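## 4. Recording a towel-folding session

This section covers recording with the hand-held gripper for the Caltutia deformables study. Finish the calibration in section 3 first. One folding attempt is one episode, and every episode starts with the jaws open over the table and the towel ahead of them. 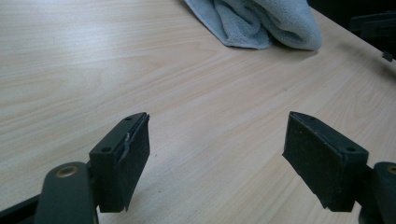
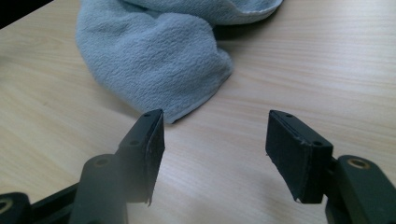

1. Clear the table of anything the towel could catch on.
2. Drop the towel from chest height. Do not straighten it. The method depends on varied starting shapes.
3. Open the jaws fully and hold still for 2 seconds. The Zarkix logger uses this pause to mark the start.
4. Move in at a steady pace, close on a hem or a fold, and lift. Keep the wrist level – fast tilts blur the wrist view and the tracker loses its place.
5. Fold, release, back away and press Stop.
6. Mark the episode *keep* or *discard* before starting the next one.

**Note:** Keep failed grasps. The policy trained on the September set used 3160 episodes, and 2953 of them were left after filtering. Dropping missed grasps from that set made recovery worse in our tests. Discard only episodes with lost tracking or a late start.

**Caution:** Check the finger pads before each block of 38 episodes. A covering that is lifting or frayed can snag terry cloth and change how the grasp behaves. Replace pads in pairs, and enter the change in the Plidari log so the episodes on either side of it can be compared.

If the tracker drops out more than twice in a block, stop and repeat section 3.2.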